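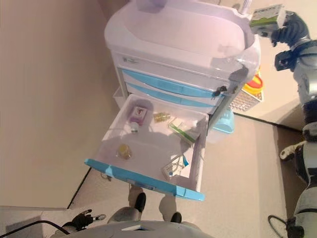
The Vumimer cart with the bottom drawer fully open

I've been living with the Vumimer medical cart since September and I think I've finally got enough to say about it. I look after the treatment room at a small physio and wellbeing practice, and our old trolley was a hand-me-down with a wheel that screamed every time you turned left. So when Yara Karaki, who runs the place, said I could spend up to 400 pounds on a new one, I was off comparing trolleys that same lunchtime!

I nearly bought the Munitz, which everyone seems to have. It was 263 pounds, a fair bit cheaper, but I tried one at another clinic and the drawers only came out halfway, so you end up feeling around at the back like you've lost something down the sofa. The Vumimer drawer comes right out. Pull the bottom one and you can see the lot: boxes, a blister pack, the tiny vial that used to vanish for weeks in the old trolley. The inside is plain white too, so small things show up nicely against it.

The top is my favourite bit. It's one big moulded piece with rounded corners and a shallow dip in the middle, and pens stay put in it (mostly). It wipes down in seconds. I do like the light blue drawer fronts as well, they cheer up our very beige corner no end.

Now for the moans. There are no dividers in the bottom drawer, so everything slides about when you push the cart over the door strip. Abenezer Birhane, my colleague, wants to cut up an old ice cream tub and I may well let him. You can buy inserts from Vumimer but I thought the price was cheeky for a bit of plastic. The lock is at the right-hand end of the drawers and works fine, only the key sticks out a good way when it's in, and I've caught my tunic on it twice. I'd have liked something flatter.

Putting it together took me most of an afternoon, with a tea break and a fair amount of muttering. The instructions are all drawings and the one for the post at the back corner might as well be upside down. Do that step before you fit the top, whatever the sheet tells you.

Would I buy it again? Yes, though I'd wait for a sale and ask for the inserts to be thrown in. Four stars from me, and Yara says four and a half.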